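Bin picking cell dropping bars, gripper reports part present

Forum: Handling and Grippers
Started by quinlan_shop, March 26, 2021
Status: open

quinlan_shop
We have a bin picking cell on test at Quinlan, picking rectangular bars one at a time out of a metal bin. The gripper has started letting go of bars on the way up. The part present signal stays on the whole time, so the program carries on to the place position with nothing in the fingers. Twice now the bar has landed outside the bin. Anyone seen the signal stay high like that?

17 drops in the last 85 picks. Before the finger change it was 2 in a whole shift.

Jerell
What is the signal made from? If it's only the closing pressure, it will read the same with a bar or without one.

quinlan_shop
Pressure switch on the close line. There is no position sensor on the fingers.

Jerell
Then that's your false signal. The switch tells you there is air on the close side and nothing else. You need a finger position check, or a light sensor at the exit of the bin.

palletguy20
I'd leave the sensor alone for now. Sensor or no sensor, the bar is still falling. Look at where you grip. Long part, held at the end, then a fast lift. It will rotate out of the fingers.

Jerell
Not leaving it alone. A cell that thinks it has a part when it doesn't is a safety problem. A bar landing outside the bin is a bar landing where a person could be standing.

palletguy20
Fair, but he has to fix both. What's the lift speed?

quinlan_shop
Lift is at 20 percent. We already slowed it down and it made no difference that I can see. The vision (Zusodik software) picks the grip point. I have it set to prefer the middle third, but near the walls it takes whatever it can reach.

atex_mike_no_relation
Is anyone inside the fence while this runs? We use Atex fencing on ours and still had to add mesh after a part went over the top.

quinlan_shop
Everyone is kept out while it runs in auto. In teach mode one person is close, at reduced speed. I've told them to stay back from the bin until this is sorted.

palletguy20
Can you post a picture with a bar in the gripper?

quinlan_shop
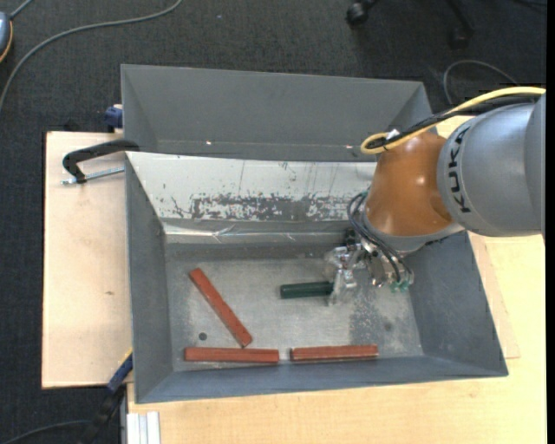 4 min read · 14 replies

palletguy20
You've got the green one by its right-hand end, with the rest sticking out to the left. That's the grip I was talking about. Set a limit on how far from center the vision can pick and let it skip anything outside that.

Jerell
Agree on the limit. Also, there's a stain on the bin floor under the gripper. If that's oil, and it's on the bars too, your fingers will slip no matter where you grab.

quinlan_shop
Could be oil. The bars come to us straight from the saw. I'll wipe a batch and run it against an unwiped one.

palletguy20
I doubt it's oil. You said the old fingers were fine on the same bars.

Jerell
The old fingers may have had a different face on them. Were they rubber?

quinlan_shop
Yes – rubber pads on the old ones, bare metal on the new. I'll try pads first, then the center limit. Position sensor is on order and should be here in April. Until then I'm adding a stop at the bin exit so somebody has to confirm the part before it moves on.

Jerell
Put the reset for that stop outside the fence.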